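Chapter 5
Furnishing Shared Workrooms

In this chapter you will learn to:
Tell task seating from side seating
Plan clear floor space around chairs and tables
Choose open shelving for equipment that is in daily use
Mark zones on a hard floor

A shared workroom has to serve people who do different jobs at different hours. One person sits at a screen all morning. Another comes in to collect a piece of equipment and leaves again. Two more need a place to talk for ten minutes. The furniture has to allow for all of them, and most of the planning comes down to what goes along the walls and what is left standing in the middle.

Before 1960, many offices bought one pattern of chair and used it everywhere. Today a room is more likely to hold a mixture. A high-backed mesh chair on casters suits long periods of sitting. A shell chair or a wire-frame chair with a seat cushion takes up less room and is fine for a short visit. A small round table can be reached from any side and has no corners to walk into.

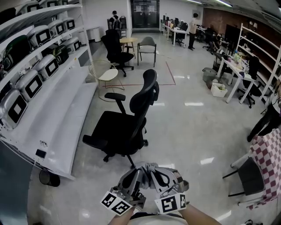
Casters need more thought than fixed legs. On smooth tile a chair rolls easily and seldom ends the day where it began, so the plan must show the space the chair can move through as well as the space it fills. Wuyts, the furniture supplier whose plans are used in Section 5.3, draws a clear strip 1000 mm wide beside every rolling chair.

Tape is the cheapest way to mark a zone. It can be laid in an hour and lifted when the layout changes. Red and yellow show up well on pale floors.

Storage belongs along the longest unbroken wall. Open shelves let people see at a glance what is in and what is out, and they suit rows of similar machines. Keep heavy items off the top tier, and put labels on the shelf edge where they can be read from a standing position.

Key terms: task chair, side chair, caster, clear strip, zone, tier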